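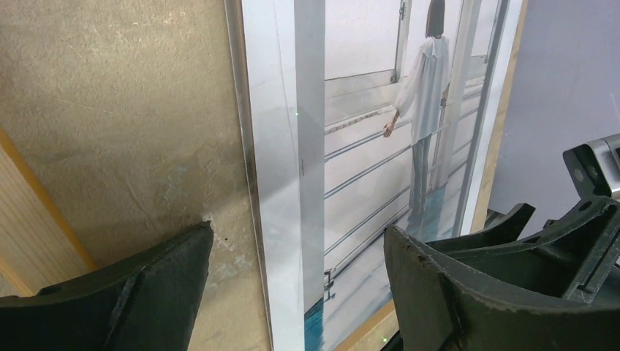 Tirnivari 家用夹爪数据集 说明文档

Tirnivari 是我们在 Breltcombe 共享工坊里攒出来的一套小机械臂操作数据，目前版本收录 156 段录制，全部来自夹爪旁边那个腕部小相机。臂是自己装的，夹爪是自己打印的，标注脚本也是自己写的，能跑起来的那天晚上我们高兴得差点忘了锁门！

更新于12月18日，维护人 Barnabás Gál。

为什么做这个

公开数据里的桌面大多很干净，方块、杯子、纯色背景。我们想要的是家里真正会碰到的东西：相框、门板、带反光的罩面、颜色差不多的墙。夹爪一靠近，视野下半部分就被手指占掉，反光又把画面洗白一块，模型在这种时候特别容易犯糊涂，也正是最好玩的地方。

硬件

机械臂：六轴，关节用的是总线舵机，底座拧在一块厚木板上，换房间时整块搬走。
夹爪：代号 Major，深绿色打印件，两指不对称。右边那一侧带筋板和卡槽，结构比左边复杂得多，改了好几版才不卡线。指面磨花了我们不换，除非影响夹持。
相机：固定在腕部，视角朝指尖方向。曝光锁定，白平衡锁定，这两项千万别开自动。
控制：一台旧笔记本加一块串口板，遥操作用同构的小主臂。

数据内容

任务分成 8 类，有接近、对齐、夹边、扶正、推移、抬起、放下和退出。每段一个文件夹，里面是图像序列、关节角、夹爪开合量和一个文本格式的任务说明。图像与关节数据按时间戳对齐，丢帧的地方留空，没有插值。

训练集和测试集按房间切分，同一个房间不会同时出现在两边。Enasstead 那边的录制全部放在测试集，墙面和光线都跟工坊很不一样，分数掉下来不用慌，我们自己的基线也掉得厉害。

使用方法

先运行 check 脚本核对文件，再运行 convert 转成你需要的格式。关节零位写在 calib 文件里，如果你照着我们的图纸装了一台，请重新标定，别直接套用。夹爪开合量已经归一化，0 是闭合，1 是全开。

已知问题

有 11 段的夹爪开合量漂移，已在索引里标了 drift，训练时建议跳过。
玻璃或透明塑料罩面上会有大片白色反光，我们保留原样。
遥操作的人手速差别很大，动作时长别拿来当评价指标。
任务说明是中文写的，口语居多，偶尔有错别字，欢迎提交修改。

画面里的海报和照片

部分录制会拍到墙边的海报、装饰画，其中可能有人像。这些内容不属于数据授权范围，请不要单独裁出来传播，也不要用来做任何跟人脸有关的训练。

下一步

二月打算换一套软一点的指垫，顺便加上力反馈记录。新指垫的模型文件已经在 hardware 目录里了，打印要用柔性材料，层高别太大。谁先打出来请务必在讨论区发张照片，我们超级想看！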